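Minutes of the regular meeting of the Literacy and Learning Council, Vurwood School District, held in the library of Ledesma Middle School on December 9, 2022. The chair called the meeting to order at 4:05 p.m. A quorum was present. The representative of the high school English department had sent regrets.

## 1. Approval of previous minutes

The minutes of the previous meeting were approved with one correction. Under item 4, "spelling inventory" was changed to "vocabulary inventory."

## 2. Writing across subjects

The middle school delegate presented the fall report on the writing notebook program. Students in grades six through eight keep one notebook for all subjects and write in it for ten minutes at the start of science, social studies and mathematics on alternating days. A total of 720 students are enrolled in the program this year.

The delegate reported that social studies teachers have kept to the schedule most closely. In mathematics the practice has been uneven. Several teachers told the delegate that the prompts supplied in August were too general and that students copied the prompt back as an answer. The science department has begun writing its own prompts and offered to share them.

A member asked whether notebooks were being read by anyone other than the student. The delegate replied that homeroom teachers collect them every third week and write one comment in each, without a grade. The member stated that parents at Pudon Elementary, whose children will move up next fall, had asked the same question and would want a written explanation. The delegate will prepare one page for the spring parent packet.

Discussion followed on whether comments should address spelling. The council did not reach agreement. The chair noted that the current guidance leaves the matter to the teacher and that it would stand until changed by a vote.

**Moved and seconded:** that mathematics prompts be rewritten by a working group of three teachers before the end of February. Motion carried, with one abstention.

## 3. Study skills course

The counselor representative gave an update on the grade nine study skills course, now in its second year. The course meets twice a week for one semester. There were 110 students in the fall sections. Some 70 have been placed on the list for spring, and the count is expected to change after report cards are issued.

Topics in the fall were note-taking, planning a week of homework, preparing for tests and asking for help. The representative stated that the unit on planning ran four class periods over and that the unit on asking for help was shortened as a result. Teachers of the course have requested that the order be reversed in the spring.

The council reviewed the proposal from Skultell for an online planner to replace the paper one. Members raised the following points:

- The annual fee is charged per student, with no reduction for a one-semester course.
- The planner cannot be opened without a network connection, and bus riders reported doing much of their planning on the way home.
- The paper planner has no space for weekend entries, a complaint carried over from last year.

The chair asked the representative to obtain a revised quote. No vote was taken. The paper planner will be used in the spring sections, and the print shop will be asked to add a weekend column if the cost does not change.

## 4. Everyday vocabulary unit

The elementary delegate from Pudon described the grade two unit in which students learn to name, sort and describe common household and store items. Students work in pairs. One describes an item by color, shape and use, and the partner writes the word. The delegate reported that English learners spoke more in this unit than in the story units, and that words for containers and small personal items were the ones most often missed on the October check.

The delegate requested that the picture set be expanded and that each picture be accompanied by a short word list at two levels. Members supported the request. The reading specialist asked that words such as "basket," "shelf" and "mirror" appear on the first-level list and that "rim" and "handle" be held for the second.

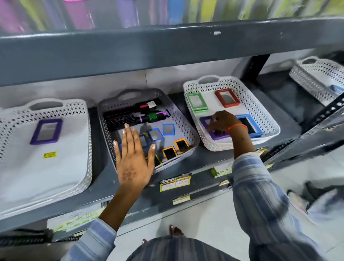 ## 5. Library hours

The librarian reported that the after-school reading room was used by 46 students in November. The room closes at 4:30 p.m., and the late bus leaves at 5:15 p.m. Students who ride the late bus currently wait in the cafeteria.

The librarian asked the council to support an extension to 5:10 p.m. on late-bus days. The principal's representative stated that the request would require a second adult in the building's east wing and that the cost had not been included in this year's budget.

**Moved and seconded:** that the council recommend the extension to the principal, subject to staffing. Motion carried.

## 6. Other business

A member asked that meeting materials be sent at least three working days in advance. The secretary agreed.

The review of the summer reading list was postponed to the next meeting.

## 7. Action items

- Middle school delegate: one-page explanation of the notebook program for parents.
- Counselor representative: revised quote for the online planner; inquiry to the print shop.
- Elementary delegate and reading specialist: two-level word lists for the grade two unit.
- Chair: letter to the principal on reading room hours.

The next meeting will be held in February in the same location. The meeting was adjourned at 5:22 p.m.

Respectfully submitted by the secretary of the council.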